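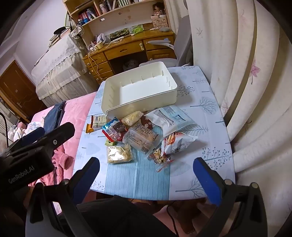

The Snack Bin, and Why Yours Is a Mess

A small fix for a small household problem. Bring a tablecloth.

Every house has the drawer. Or the shelf, or the bag hanging off the pantry door. Snacks go in, sink to the bottom, get crushed by a can of chickpeas. Then somebody buys more snacks.

I had the drawer. For years. Last January I pulled it all the way out, hunting for a candle, and found a rice cracker packet older than my nephew's school career. So. Something had to change.

What changed was a bin. One plain off-white plastic bin, high walls, a dip at the front so you can get your hand in. No lid, no label. Mine came from Zornham, the discount place out by the highway, and cost less than lunch.

The rule is simple enough. Everything out on the table. Everything looked at. Then back in, in an order that makes sense. I do it on the bedroom table because the kitchen counter is never clear and the bedroom has the good light. Pale blue cloth, leafy print, wipes off fine. Crumbs show up on it too, so you know which packet has split.

I got the method from Rainer Heitmann, who ran the stockroom at Stidemen for most of his working life and now sorts other people's pantries for fun. (His word, fun.) I called him in a hurry, he answered in a hurry, we got on great.

"Soft things first," he told me. "People put the heavy stuff in first because that's how you pack a grocery bag. But this isn't a grocery bag. You're going to be reaching in there at night."

His thinking goes like this. A snack bin isn't storage, it's a serving dish with walls. So the fragile stuff, the little pastries and cakes in thin plastic, gets a corner of its own where nothing can lean on it. Puffed bags stand up along the back. Flat packets go in sideways like records, edges up, so you can flip through them. Anything tiny goes in front.

I tried it his way and then I tried it mine. Mine was worse.

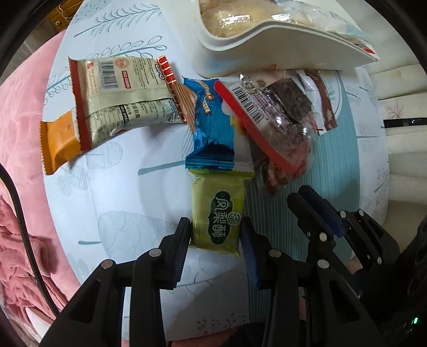

The pastries are what I care about most. Pineapple cake is a fussy thing to store, short buttery crust, sticky middle, and one good squeeze turns it into gravel. Still tastes fine. But you can't hand gravel to a guest. Get those in early, before you get bored and start throwing.

And you will get bored. Sorting snacks is fun for maybe five packets. After that you start opening things.

A few more notes from the table, in no order.

Read the backs. Dates hide. On imported packets the date might be on the crimp, or near the barcode, or stamped across the seam where half of it folds under. Turn on a lamp. If you can't read the language, the numbers are usually still numbers, but check which way round the day and month go. I threw out a perfectly good bag of nuts over that one.

Don't decant. I know the magazines love a glass jar, this one included, we ran four pages on them. But individually wrapped snacks are already in their best container. Take them out and you've got a jar of stale things by Tuesday and no idea what's in them if a kid with an allergy comes over.

Air in the bag is your friend. Those blown-up pouches take up a silly amount of room and the temptation is to poke a pinhole and flatten them. Don't. The air is the packing material.

Group by mood, not by brand. Heitmann hates this one. He does it by shape. I like salty on the left, sweet on the right, and a no-man's land in the middle for sesame things, which I've never been able to place.

Leave a gap. Full bins don't get tidied, they get topped up. I stop when I can still see a bit of the botom.

What about the fancy options? I borrowed a few. The Turnisum has dividers that slide, very clever, and they slide every time you pick it up. The Nedelcu is bamboo, looks lovely, has a lip so high my mother couldn't see in. Both went back. If you've got deep cupboards the Turnisum might suit you better than it did me, the handles are good and it pulls forward nicely.

The whole job takes 55 minutes the first time, with tea. Then 10 or so every few weeks, less if you live alone. Heitmann says he can do one in 3, but he also says he doesn't eat while he's working, and I dont believe him.

Mine lives on top of the dresser now. Low enough to reach, high enough that the dog has given up. The drawer has batteries in it.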